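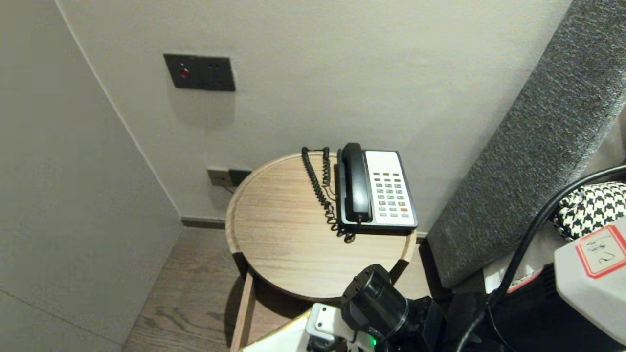 Figure 4. Bedside table with desk telephone in a guest room, with the arm of the robot in the foreground.

4.2 Changes in the room attendants' work

The hotel we call Cistus put two Pivico units to work on its guest floors in April. Each unit was given the bedside part of the room reset: wiping the tabletop, moving the telephone back to its marked position, and checking that the handset sits in the cradle (Figure 4). Attendants kept the beds, the bathrooms, and the final check. Over the study period we logged 700 room resets, of which 435 included a bedside pass by a robot.

The telephone gave the most trouble. Its coiled cord can gather on the tabletop in front of the base, and the wiping routine treats a gathered cord as an obstacle. In 79 of the robot passes the unit stopped and sent a call for help. An attendant then had to leave the room she was working in, straighten the cord, and restart the routine from the tablet. Attendants called this "going back for the phone." By the third week most of them laid the cord behind the base before the unit came in. This step was never written into the procedure, and the time it took was not counted in the room quota.

The order of work also changed. Before the trial, an attendant finished one room and moved to the next. With the robots on the floor, she stripped the bed, let the unit in, and started the bathroom while it worked at the bedside. Two of the attendants we interviewed liked this, as it meant less reaching between the headboard and the table. Others said the machine set their pace. One told us: "I used to decide when I was done with a room. Now I look at the tablet to see if I'm done."

Supervisors saw the change differently. The Botport dashboard gave them a start and end time for every bedside pass, and they began to use these times to judge how long the whole room had taken. Haruto Kamata, the floor supervisor during the morning shift, said he had not planned to do so, but the numbers were on the screen and the older paper sheets were filled in late. Attendants learned of this practice from each other. Several then delayed letting the unit in until the room was nearly ready, so that a slow bathroom would not show up as a slow pass.

This fits what Gál reports for hospital supply carts, where staff took on small preparation tasks that the system did not record. Our case differs in one respect. The carts moved between work areas, while the units at Cistus shared a small room with the person whose work they had partly taken over. Attendants had to plan where to stand and where to leave the linen. In the 200 resets we observed in person, waiting for the unit to clear the bedside was the most common reason for a pause.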